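I got to Planine a little before the lunch break, which meant I had the best possible guide for an hour: the woman who runs the small assembly shop there, sandwich in hand, talking faster than I could write. She had been using the Stirnar gripper kit from Skildale for two months and she had opinions (lots of them!).

"I wanted something my people could set up without calling anyone," she told me. "We don't have an engineer. We have me, and I used to sell curtains."

So how long did the setup take? She laughed. The booklet promises 60 minutes. Hers took most of an afternoon, mainly the wrist cable, which she routed the wrong way twice – "the drawing on that page is tiny, I'm sorry, it is" – but after that she was teaching it positions by hand and enjoying herself.

I asked about the price, because everybody who writes to me asks about the price. She paid $2,194 for the kit, fingers included, and says she'd pay it again, though she wishes the spare finger pads came in the box. She'd looked at a Kinoshita set first and liked it a lot, but the software put her off. "Too many menus. I want to show it where to go and then go make coffee."

Round boards were her big worry. There's no straight edge to line up on, and the tall parts sit right where you'd like to grab.

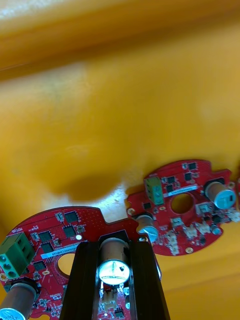
"You have to think about where the fingers come down," she said. "I slow it way down for the last bit, and I'm not embarrassed about that." She'd like a softer pad option too, and she has already written to Skildale asking for one. They told her September, maybe.

Would she buy a second kit? She chewed on that one for a while. "Ask me when the pads show up," she said, and went off to find her other glove.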